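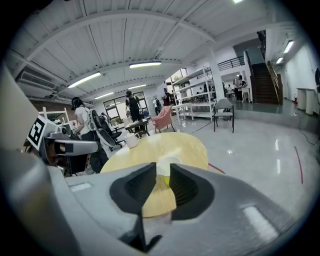 Two years of asking for a proper equipment budget came down to one short Monday meeting, and Jolán Sipos was still smiling when she left it. The money is there, she said, and this time it covers spare fingers as well as the grippers.

Grisia has approved its next round of equipment buying for the Brandusitz site, and we're thrilled to share the plan! The order covers 14 hand-held grippers with soft fingers, along with headsets and enough printed markers for every unit. Lammers will supply the grippers in two deliveries, the first in June and the second once the teams have used the first batch for 30 working days.

The plan grew out of a survey of the people who use the tools every day. They sent in 67 requests, and the most common was for parts that can be swapped at the table (cups and mugs are simple things to pick up until a finger pad wears thin). Tables, chairs and shelving stay as they are this year, so more of the money can go into tools and training.

"We wrote the budget with the teams in the room, and it shows," said Brock Hawthorne. "They know what breaks and how often they need a new one."

A smaller order for the Trenville site will follow the second delivery. Teams there can send their lists to the Grisia purchasing desk until the end of June, and early lists are very welcome.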